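Notebook, bowls table, April, 9:40

Continued with the colored bowls on the green table. The list for this setup is page 286 in the old binder, and I copied the bowl part again because the ink there is weak. Red, blue and green bowls are out. I want every bowl to keep the same place until the list is finished, so please do not stack them at lunch. 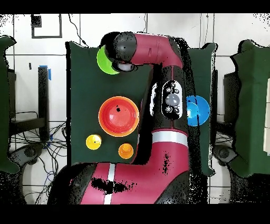

*Written by Rhea Macaraeg, bowls table. Read by Troels Bundgaard.*

The small yellow and orange pieces stay on the table too. I write "small yellow" and "small orange" in the list and nothing more, so that we all use the same words. Troels wrote "lemon" last time and I searched for it a long while.

Spare bowls are in the Bamside carton, label 3858, under the sink. Gwendolyn asks that we wash with the mild soap only, as the strong one makes the plastic dull.

11:15. Compared the table with the list. Red at upper right, blue directly below it, green near the top, the large orange one on the left side.
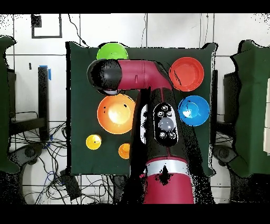 **Which bowl do we use as the reference for the places?**
The large orange one. Put it down first and set the others from it.

Still to do: new labels for the carton, and ask Barrett if the second green cloth came back from Okafor.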